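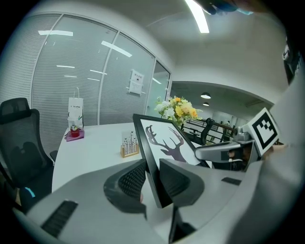
**Bistance Rally Sign Kit, 6 pack**

Blank two-sided signs for rallies, marches, town halls, standing on the corner with your neighbors. You write the message. We don't print slogans for either side, please stop asking lol.

What you get:

- 6 white boards, 22 x 28, coated both sides
- 6 handles, cardboard tube. Lots of cities ban wood or metal sticks at permitted events, check yours
- 2 fat black markers
- staples NOT included

Takes marker, poster paint, vinyl letters. Pencil smears. Light rain ok, a downpour no.

**Bulk**

County parties, unions, campus groups: 200 boards and up ships flat on a pallet. Handles go in a seperate box, sometimes a day behind. Email Amerley Zakaria for a quote, tell her the date of your event and a street address. No PO boxes for pallets.

In stock as of 01/04/2026: 2,119 boards. Handles are fine. May always sells out so order early if you're doing a primary event.

**Questions we get**

Yard stakes? Wrong product, see the Tirner wire frame. Doesnt fit these handles.

"Paid for by" line? If a campaign or PAC is buying, ask your treasurer or the elections office. We can't tell you.

Returns: unopened packs, 30 days. Written-on boards, no. Bent corners on arrival, send Samran Meesuk a photo and he'll ship new ones.

Colors: white only. Yellow is gone and not coming back this year.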